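## 4. Folding soft goods at the large table

This section covers the folding of cushion pads, socks and other small textile items before they go into the Vorkley storage boxes. Section 3 covers sorting. Section 5 covers labeling the boxes.

Read all the steps once before you start. The order matters for pads, which hold a bad crease for a long time.

### 4.1 Before you start

1. Wipe the tabletop with a lint-free cloth. Do not use spray polish. Residue transfers to knit fabric and attracts dust.
2. Move loose cables and the plant toward the edge of the table. Leave a clear working area large enough for one pad laid flat.
3. Bring one Lella tray of items to the table. Do not stack trays on the tabletop.
4. Check each item for damage. Set torn or stained items aside and enter them on the Awad return sheet.

**Note:** If the table has a cable cover set into the top, fold to one side of it. Thin knits catch on the holes.

**Caution:** Do not place a tray weighing more than 30 lb near the rim. The top overhangs its base and can tip.

### 4.2 Folding a cushion pad

1. Lay the pad flat with the product label facing you or to your left. Leave the label attached.
2. Smooth the surface with an open hand, working from the center out.
3. Lift the far end and bring it over until the two ends meet. Do not press down yet.
4. Line up the side edges. A difference of half an inch is acceptable.
5. Press along the fold once, lightly. The pad should stay slightly open at the fold. A hard crease shows in the fabric after storage.
6. Check that the label is outside the fold and the barcode can be scanned.
7. Slide the pad into the box with the fold facing down.

**Note:** Thick pads open again when you let go. This is normal – the box holds them closed. Do not use rubber bands, which mark the surface.

### 4.3 Folding socks

1. Put both socks of a pair on the table, heels facing the same way.
2. Pull each toe out straight. Knit toes tend to curl upward, and a curled toe makes the finished bundle uneven.
3. Flatten the leg of each sock toward the edge of the table to push out trapped air.
4. Place one sock on top of the other and match the toes.
5. Fold the toe end up to the heel, then fold once more toward the cuff.
6. Tuck the bundle into the cuff of the outer sock. Do not stretch the cuff over the whole bundle.

A sock with no partner goes in the singles bag. Keep the bag until the Radar inventory list is closed, then hand it in with the list.
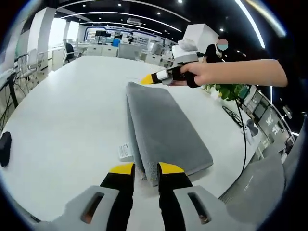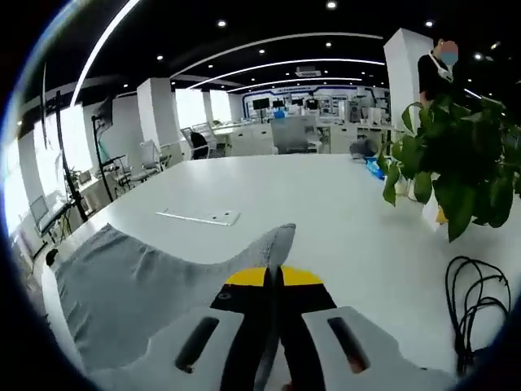

*Figure 4-1. Soft items on the large white table: gray cushion pad (first picture) and gray knit sock (second picture).*

### 4.4 Filling the boxes

| Box | Contents | Limit |
|---|---|---|
| Small | Socks, in pairs | 200 pairs |
| Large | Small cloths, folded | 400 pieces |

Pads are not counted by box. Fill the box until the pads stand upright without leaning, then stop. Forcing in one more will crease the others.

1. Line the box with one sheet of plain paper.
2. Place items in rows, starting at the short side.
3. Keep pads and socks in separate boxes, even when a box is only half full.
4. Close the lid without pressing on it. If it does not close, take out the last row and fold it again.

### 4.5 Common problems

**The pad will not line up at the edges.** It was not flat at the start. Open it, turn it over and repeat from step 2 of 4.2.

**The sock bundle comes apart.** The second fold is too loose, or the cuff is worn. Fold again. If it still opens, store the pair flat.

**The label has come off.** Do not tape it back on. Put the label and the item in a clear bag and write form number 1425 on the outside.

**Lint on the tabletop.** Wipe between trays – dark lint shows on light pads.

Send questions about folding to Hanan Bataineh. Send return sheets and inventory lists to Ziad Darwish.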